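Looking after an old radio (and the tapes that go with it)

Posted by Kylie Wihongi, November 3, 2019

I have two old kitchen radios and I'm soft about both of them. One was my nan's, and it still plays country on a Sunday-morning sort of volume while I do the potatoes. People keep asking how I keep them going, so here's what I do!

Unplug it first, always. Take the batteries out as well if you won't be using it for a while, I've lost a lovely little set to leaky ones.

Crackly volume knob? With the power off, turn it all the way up and all the way down a good few times. Mine needed up to 11 goes before it settled (my arm knew about it).

For the speaker grille I use a dry, soft paintbrush and work from the top downwards. No sprays, please. The casing gets a wipe with a barely damp bit of old cotton, then a dry one. Anything with a stiff seam or a printed logo can scratch, so cut those off before it goes in the rag bag.

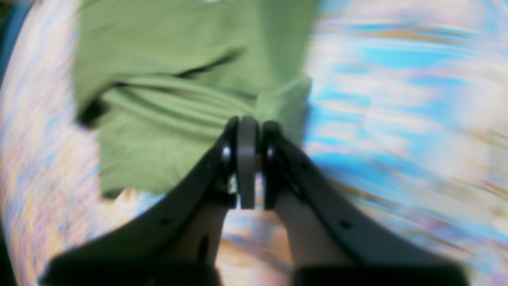

Soft green cloth, creases and all.

Tapes like to stand upright in their boxes, well away from the speaker. If one's been sitting for years, wind it right through and back before you press play. And keep a pencil in the drawer for the loose ones!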